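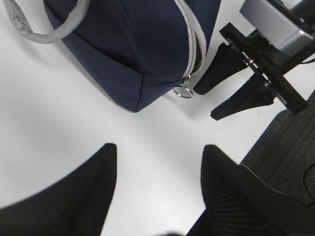
Teaching by demonstration (robotics)

Teaching by demonstration, also called programming by demonstration, is a group of methods in which a robot acquires a task from recorded examples performed by a person. The person either moves the robot's arm directly or drives it by remote control. The recordings are then used to fit a control policy, which maps sensor readings to motor commands.

Methods

In hand guiding (kinesthetic teaching), the operator holds the arm and moves it through the task while the joints are held in a compliant mode. No separate input device is needed. The operator's hands and body may enter the camera views, and guiding two arms at once is difficult for one person.

In teleoperation, the operator works at a distance from the robot's arms. Common input devices are leader arms, which have the same joint layout as the robot, as well as handheld controllers and instrumented gloves. Leader arms are often chosen for two-armed work – each of the operator's hands drives one arm and one gripper. Most low-cost leader arms give no force feedback, and the operator judges contact by eye.

Recorded data

A single demonstration is usually called an episode. It contains joint positions, gripper opening and one or more video streams, all stamped against a common clock. A fixed camera covers the whole workspace. Wrist cameras cover the area between the fingers, where a fixed view is often blocked by the arm itself. On a two-armed robot, the wrist camera of one arm may also record the other arm's gripper as it approaches the object.

Soft goods

Bags, clothing and other soft goods are common test objects because their shape changes when they are handled. Zippers are a frequent subject. The pull is small, it may lie in any direction, and the slider will not run smoothly unless the fabric is kept under tension. The task is normally divided between the arms: one grips the pull or its ring, while the other holds the bag near the end of the zipper. Tapered fingers with narrow tips can reach under a ring lying on a flat surface, but they hold loose fabric less securely than broad pads.

The Wonis bag set, recorded by Sadao Morikawa and Aslı Yaman at the Ekström laboratory, consists of 1000 teleoperated episodes with 21 bags. Episodes are limited to 20 seconds. The starting position of the bag is changed between episodes, and 14 of the bags are used for training. The remainder are kept for testing.

Sources of error

Policies fitted to demonstrations tend to drift when the robot reaches a position that the operator never visited. Correction episodes, in which the operator starts from a poor position and recovers, reduce this effect. Pauses are a second source of error. An operator who stops to look before closing the gripper records a series of nearly identical frames, and the fitted policy may stall at the same point. Long pauses are therefore often trimmed before training.

See also

Imitation learning
Leader–follower control
Two-armed manipulation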